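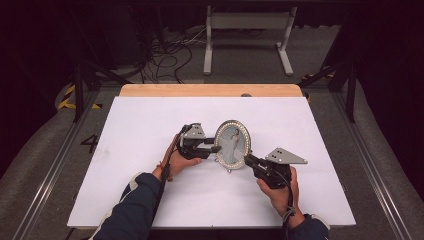
브레이컴비(Brakemby) 생활소품 재사용 사업 중간 보고

수신: 올소프(Althorpe) 지원사업 담당
작성: 코너(Corner) 작업실, 미켈 베스터고르(Mikkel Vestergaard)

1. 진행 상황

1월에 이니스(Innes) 창고에서 넘겨받은 소품의 분류를 마쳤습니다. 이번 보고는 그중 탁상용 액자와 거울에 관한 것입니다. 대상은 모두 22점이고, 지금까지 11점의 점검과 손질이 끝났습니다. 나머지는 부품을 기다리는 것과 아직 손대지 못한 것이 섞여 있습니다. 도자기와 촛대류는 다음 보고에서 따로 다루겠습니다.

계획서에는 액자와 거울을 크기순으로 처리하겠다고 적었으나, 실제로는 장식 종류에 따라 나누었습니다. 테두리에 구슬이나 큐빅이 붙은 것은 점검 시간이 오래 걸려 민무늬 제품과 같은 날에 작업하면 순서가 밀립니다. 현재는 오전에 민무늬, 오후에 장식 테두리를 보고 있습니다.

2. 점검 방법

한 점마다 확인하는 내용은 다음과 같습니다.

받침: 평평한 판 위에 세워 흔들림을 봅니다. 기울어지는 것은 바닥 면에 얇은 펠트를 덧댑니다.
테두리: 구슬이 빠진 자리, 접착제가 누렇게 변한 자리, 금속 띠가 들뜬 자리를 기록합니다.
유리 또는 거울 면: 금, 긁힘, 가장자리 변색을 봅니다.
뒷면: 고정 핀과 덮개가 제대로 물리는지 확인합니다.

작업판은 흰색으로 통일했습니다. 떨어진 구슬이 나무 상판에서는 잘 보이지 않아 바꾼 것인데, 분실은 확실히 줄었습니다. 판에 얼룩이 쉽게 남는 점은 감수하고 있습니다.
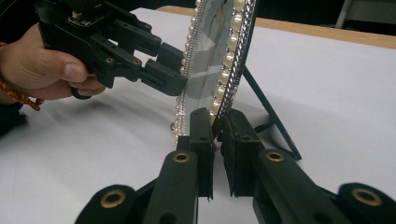

손질이 가장 까다로운 것은 진주 모양 구슬이 둘러진 테두리입니다. 구슬 크기가 제품마다 조금씩 다르고, 비슷해 보여도 색이 맞지 않는 경우가 많습니다. 크림색은 특히 그렇습니다. 처음에 한 봉지로 구입한 대체 구슬은 너무 희어서 안쪽이나 뒷면 보수에만 쓰기로 했고, 색이 더 짙은 것을 다시 주문했습니다. 큐빅 띠는 한 알씩 갈지 않고 해당 구간을 잘라 같은 폭의 띠로 이어 붙입니다. 이음매는 되도록 아래쪽에 오게 합니다.

세척은 마른 붓으로 먼저 먼지를 털고, 남은 때는 면봉에 물을 조금 묻혀 닦습니다. 알코올은 시험 삼아 한 번 썼다가 은색 도금이 흐려져 중단했습니다. 해당 제품은 판매 대상에서 빼고 부품용으로 돌렸습니다.

3. 사진이 남아 있는 액자

액자 안에 사진이 든 채로 들어온 것이 있습니다. 액자를 살 때부터 끼워져 있던 견본 사진인지, 누군가의 개인 사진인지 구분하기 어려운 경우에는 빼서 버리지 않고 봉투에 넣어 액자 번호를 적어 둡니다. 보관 기간은 아직 정하지 못했습니다. 이 부분은 올소프 측 의견을 받고 싶습니다. 저희 생각으로는 사업 종료 시점까지 보관하는 것이 무난합니다.

4. 예산

이번 기간에 쓴 재료비는 약 800크로네입니다. 대체 구슬, 접착제, 펠트, 포장용 얇은 종이가 대부분을 차지합니다. 구슬을 다시 주문하면서 계획보다 조금 더 썼고, 차액은 포장재 항목에서 옮겼습니다. 영수증 사본은 별도로 보냈습니다. 작업대와 선반은 기존 것을 그대로 쓰고 있어 추가 비용이 없습니다.

5. 지연된 사항

목록 정리가 늦어지고 있습니다. 창고에서 받은 원래 목록에는 액자와 거울이 한 항목으로 묶여 있고 크기도 적혀 있지 않아, 물건을 하나씩 다시 재고 있습니다. 둥근 것과 타원형의 구분도 사람마다 달라서 가로와 세로 치수를 모두 적는 방식으로 바꾸었습니다. 이미 입력한 항목은 치수만 채워 넣으면 됩니다.

포장 상자도 문제입니다. 받침이 달린 제품은 눕히면 장식에 무게가 실리는데, 세워서 넣을 만한 높이의 상자가 부족합니다. 임시로 칸막이를 잘라 쓰고 있으며, 이니스 창고에 남는 상자가 있는지 문의해 두었습니다.

6. 다음 기간 계획

남은 액자와 거울의 손질을 끝내고 가격표를 붙입니다. 브레이컴비 매장에는 진열 선반 두 단을 배정받았고, 장식 테두리 제품은 위 단에 놓을 예정입니다. 도자기 분류는 목록이 정리되는 대로 시작합니다. 재주문한 구슬이 늦게 도착하면 해당 제품만 뒤로 미루고 나머지부터 매장에 보내겠습니다.

사진 보관 기간과 포장재 항목 전용에 대한 회신을 부탁드립니다.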